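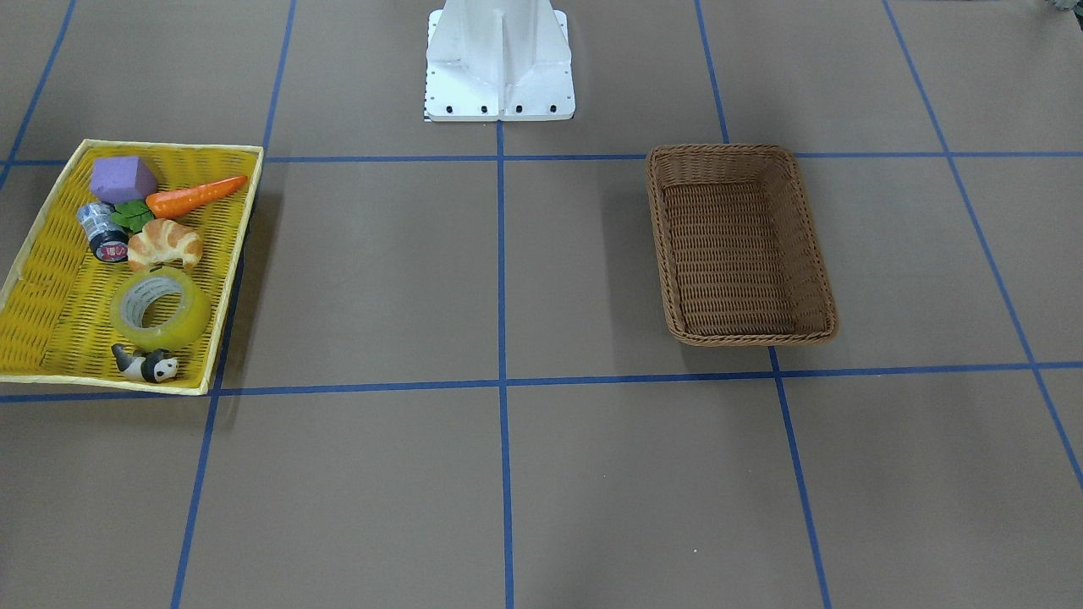
4. Preparing and washing the vehicle

Read this section before you fill the tank for the first time. It covers the Linach foam washer with the standard lance. Owners of the long lance should also read section 7.

Before you start

Park on level ground in the shade and let the wheels and hood cool for 30 minutes. Close all windows, the sunroof and the fuel door. Fold in the mirrors if they have a manual hinge. Turn off automatic wipers at the stalk.

CAUTION: Do not use the washer on a convertible top, on fresh paint, or on vinyl wrap with lifted edges.

4.1 Filling the tank

1. Switch the unit off and pull the trigger until no more water comes out.
2. Unscrew the cap one half turn, wait for the hiss to stop, then remove it.
3. Pour in 51 ml of Boersma shampoo.
4. Add clean, cold water up to the upper line.
5. Refit the cap by hand. Do not use a wrench.

NOTE: Tanks with a gray cap have a finer thread. If the cap binds, back it off and start again.
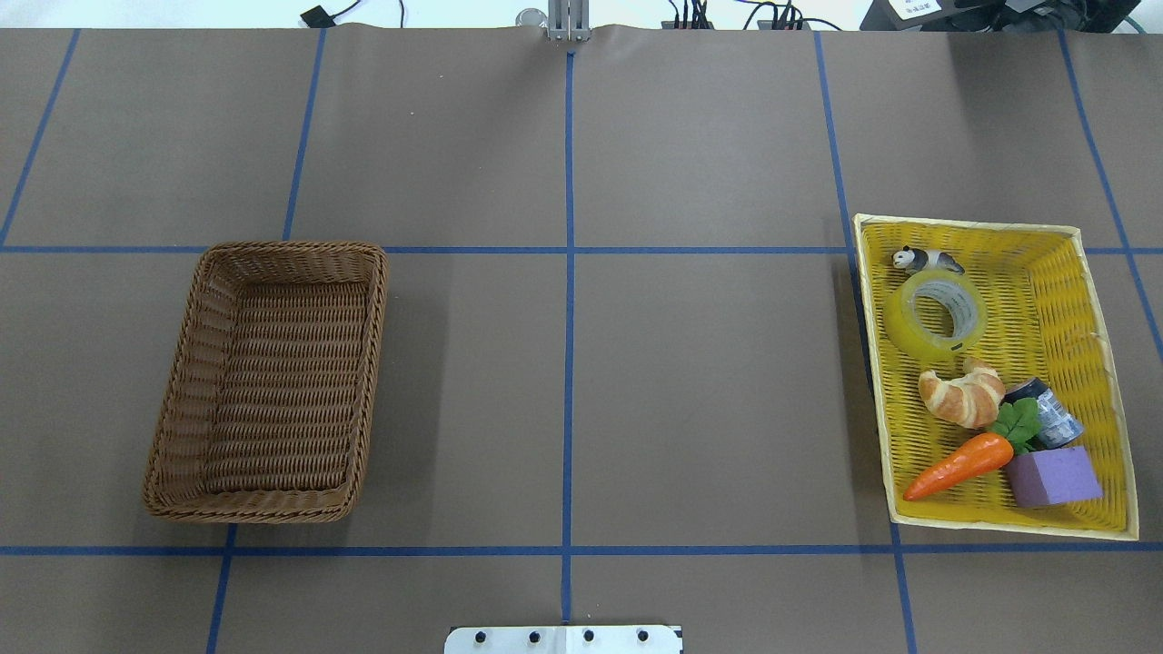
4.2 Rinsing and foaming

1. Fit the wide nozzle and rinse the whole car from the roof down.
2. Rinse the wheel arches separately, holding the lance at arm's length.
3. Change to the foam nozzle. The collar must click.
4. Apply foam from the sills up, one side at a time.
5. Leave the foam on for four minutes. In warm weather, two minutes is enough.
6. Wash with a soft mitt in straight lines. Use a second mitt for the wheels and sills.
7. Rinse from the roof down until the runoff is clear.

CAUTION: Never let foam dry on the paint. If it does, wet the panel again and leave it for a minute before wiping.

4.3 Drying

Lay a drying towel flat on the panel and pull it toward you. Wring it out after each door. Open the doors and trunk and wipe the shuts, then dry the mirrors last, as they tend to drip.

4.4 After use

Empty the tank, run clear water through the foam nozzle for one minute, and store the unit above freezing with the cap off.

Spare nozzles are sold as part 336 and fit all Linach models except the Osville. The filter is part 1945.

Section revised Jun 26, 2026. Text: Floor Martens.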